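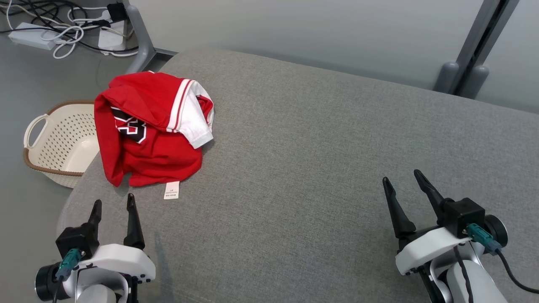
Red jersey before folding, on the grey bench. Laundry basket to the left.

Kit store: washing, folding and packing

Gallery | Grirnia Sports Club | Updated August

This page covers how match shirts are handled between the end of a game and the next issue. It replaces the two printed sheets that used to hang by the sink. The written notes below follow the order of work. Further pictures will be added under the same headings as they come in.

The club holds 203 shirts across all sides, counting training tops and the older sets kept as spares. Most are polyester knit. A small number of older ones have sewn numerals, and these need slower drying and more care at the folding stage.

Notes to the picture

Shirt: bright red, white sleeve with red stripes, white collar trim with red striping. The numeral is black with a white outline and is partly folded under. Shirts are put down in a heap like this at the start and opened out one at a time.

Care label: the small white tab at the bottom edge. Read it before the first wash of any new set. The print is small and fades with washing, so the temperature is also written in the kit book against the set name.

Surface: grey woven upholstery with rounded edges. A padded top holds a knit shirt still while the sleeves are turned in. On a hard table top the same fabric slides. Brush the bench down first, as lint from the weave shows on dark shirts.

Basket: cream plastic, perforated sides, cutout handle, brown rim. The holes let air through if a shirt has been put in slightly damp, but damp shirts should go back on the line all the same.

Sorting

Red shirts are washed on their own for the first 3 washes. After that they may go in with black and navy. Shirts with white sleeves or white trim stay out of any load containing new dark socks, whatever their age. Two of the Stedovier away shirts went pink at the collar last season through a single pair of socks, and colour run of that kind does not come out fully.

Turn every shirt inside out before washing. Close zips on tracksuit tops. Check for tape, pins and tie-ups. Mud should be left to dry and then brushed off outdoors.

Washing

Use the 30 degree cycle unless the label gives a lower figure. Use liquid detergent at half the normal dose. Fabric softener is not used on any shirt, as it coats the fibre and the fabric then holds sweat. The large machine takes 21 adult shirts at a time. It will turn with more in it, but the rinse is poor and the numerals rub against each other.

Do not leave a finished load in the drum overnight. If the Saturday wash ends after closing, whoever locks up takes it out and hangs it.

Drying

Hang by the hem, inside out, away from direct sun. Shirts with printed numerals must not go in the tumble dryer. The print softens and sticks to itself wherever the fabric is doubled over. If a numeral has stuck, do not pull it. Leave the shirt to cool completely, then ease the layers apart from one corner.

Drying time in the back corridor is some three hours with the window open, longer in wet weather. Test the collar and the cuffs, as these are the last parts to dry.

Folding

1. Turn the shirt right side out and lay it face down on the bench, collar away from you.

2. Smooth the back from the centre towards the side seams. Pull the hem straight.

3. Fold one side in to a line halfway along the shoulder. Lay the sleeve back down over it, parallel to the side seam. Repeat on the other side.

4. Bring the hem up to the base of the collar in one fold. On shirts with a thick numeral, place the fold below the number, so that there is no crease across it.

5. Turn over. The collar and the upper chest should be on top.

Sleeve stripes should lie flat and unbroken. Where the stripes run round a cuff, press the cuff by hand only. An iron will mark the trim.

Packing

Folded shirts go into the bag in number order with the lowest at the top. Goalkeeper shirts go in last, in their own sleeve. The Fikre bags hold one full set with shorts. The Tonutov bags are shallower and suit junior sets. Neither type should be packed with boots or balls.

Enter the set name, the number of shirts and the shelf in the kit book. Missing shirts are entered on the same line in red. Please do not start a separate sheet.

Repairs

Loose numerals, split seams and torn collars go in the repair tray with a note pinned to the hem. Small snags in the knit should be drawn through to the inside with a needle and left uncut. Cut snags turn into holes in a few washes.

Corrections to this page and pictures for it: Hooman Farahani, kit store.

This page has been viewed 3,952 times.

Back to galleries | Fixtures | Contact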